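The Held-Out Set 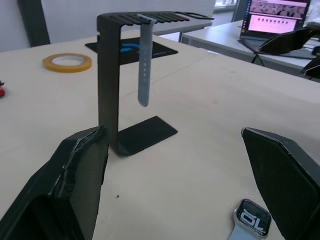 Wrist view, Cuesta arm, strap task. Gripper open.

The paper was four pages over the limit in November, and Dragica Grgić was cutting the section on straps.

The method was simple to state. A policy trained on demonstrations predicts its next 12 actions. Before executing them, it predicts the same 12 again from a slightly shifted copy of the wrist view. If the two predictions disagree by more than a threshold, the arm stops and waits for a person. Somon, the lab's name for the program, did nothing else. It did not correct the arm. It measured how far the policy disagreed with itself, and it stopped.

On rigid parts the result held. On soft parts the disagreement rose for no visible cause, and the arm stopped too often. The straps were the worst of the soft parts. Grgić had 3547 recorded attempts, and she had sorted them by stop time twice.

"Leave them out," Dušan Matić said. He had written the threshold code. "Say rigid objects in the title. Wullwood did that last year and it went through."

"Wullwood didn't have soft objects."

"Then we are ahead of Wullwood and can be quiet about it."

She set up another run. The stand was on the table with one strap over its arm, and the watch lay face up near the gripper. Matić started the log from his desk and read the numbers aloud as they came, which he did whether or not anyone needed them. Point one. Point one. Point four. Stop.

The arm had not touched anything. She checked the fingers for clearance and there was plenty.

"Same place," Matić said.

"Same place as what?"

"The last one. And the one before. It gets to the height of the holes and stops."

She pulled the two predictions up side by side. She had looked at the size of the disagreement for months and had plotted it in every way the lab's software allowed. She had not looked at its direction, because the method reduced it to one number on the second line of the code and the rest was discarded to save space. Now she printed all of it. One prediction closed on the strap below the upright's midpoint. The other closed higher. There was almost nothing in between.

She ran it again from 10 starting positions. The predictions fell into the same two groups each time, low and high.

"Two people," she said.

Matić came over to look. The demonstrations had been recorded in two batches. He had done the first, up to 2000 of them, before his wrist began to hurt. She had done the rest. He gripped low, near the rounded end, and let the strap swing. She gripped high and lifted it straight off. Neither had written this down. It had not seemed like a choice.

"So it isn't confused about the strap," he said.

"It knows two ways to do it. We count that as doubt."

He went back to his desk and sat for a while without typing. Then he asked whether the rigid parts showed the same thing. She had already started that query. They did not. There was one sensible way to pick up a Gramel bracket, and both of them had used it.

The fix took the afternoon. Somon would group the predictions first and measure disagreement only within a group. If there were two groups and each was tight, it would pick one and keep to it. The change came to nine lines. Matić objected to the word "pick" in the comments and replaced it with "select."

At five the arm went through the height of the holes without stopping. The log read point one, point one, point one. The fingers closed low on the strap.

"That's mine," Matić said.

She reset the strap and ran it again. Low. She reset it and ran it again — high this time, the lift straight and slightly too fast, the way she did it when she was tired.

Neither of them read the number aloud. She opened the draft, restored the section on straps, and began looking for five pages to cut somewhere else.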